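How I Carry Drinks on a Tray Without Wearing Them

I come from a family of tray people. My grandmother had a tin one dated 1941 on the back that went everywhere with her, out to the porch, up to bed, once all the way down the street to a neighbor's. So you'd think I would have been born knowing how to carry a bottle on one. Nope! I learned the hard way, at my own December open house, with a full bottle of soda and my friend Lorna Soriano's suede boots. (Sorry again, Lorna.)

After that I got serious and practiced. What follows is the way I do it now, and it works for soda, juice, iced tea, pretty much anything in a tall plastic bottle.

Pick the tray first

You want a rim. It doesn't have to be high, just enough to stop a sliding bottle before it goes over. Flat trays with no edge look lovely in magazines and I will not have one in my house. Plain plastic is great because you can rinse it in the sink and forget about it. Rounded corners are nicer on your hips too, if you're a doorway-bumper like me.

Check the underside while you're at it. Mine picked up a blob of dried jam at some point and rocked every time I set it down, and I blamed the table for weeks.

Set it up on a clear table

Put the tray down on a clean stretch of table and load it there. Don't hold it in one hand and load with the other, even if you waited tables in college. I like it turned so a short side faces me while I'm loading, then I swing it around to pick it up by the short ends.

Keep your bottles next to the tray and stand them up on it one at a time, caps on tight.

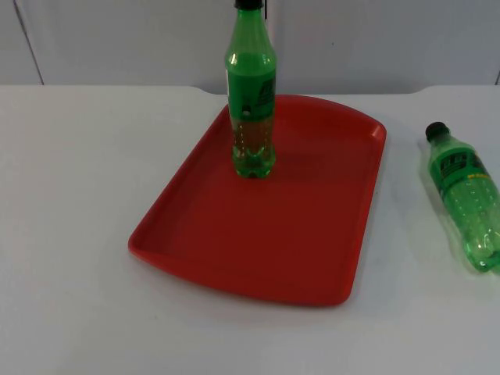

Can I carry a soda bottle lying down instead of standing it up?
Standing is better for a short walk, and it's what I'd do with anything that's been opened. A sealed bottle can lie flat if the tray has a rim, but it'll roll with every step, so tuck a folded dish towel along each side of it.

Find the heavy spot

A full bottle is top-heavy when you bump it and bottom-heavy when you don't, so where it goes matters. With one bottle, go for the middle of the tray. With two, put them close together across the middle, almost touching. My first instinct was to spread them out to the ends and that was a wobbly mistake, especially once somebody grabbed one and the whole thing tipped toward the other!

Glasses go around the bottles, never out on the rim. If the tray is slick, lay down a damp paper towel first. Levente Erdős, who taught me this one at a potluck, uses a square of rubbery shelf liner and says it lasts forever.
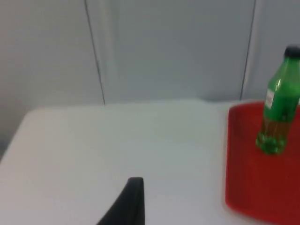 Tall green bottle, red tray, plenty of table to spare.

Lift and walk

Slide the tray toward you until the near end hangs over the table edge a little. Get one hand under each short end, thumbs on top of the rim, and lift straight up with your elbows in. Then look where you're going and not at the bottle. I know, it's hard. I still peek.

Take small steps, and if you've got stairs, carry the bottles in one trip and the glasses in another. I have 3 steps down to my patio and I've stopped being proud about it.

Putting it down is the same thing backward: far end touches first, lower the rest, then push. Wait until it's settled before anybody reaches for a drink, and pour at the table.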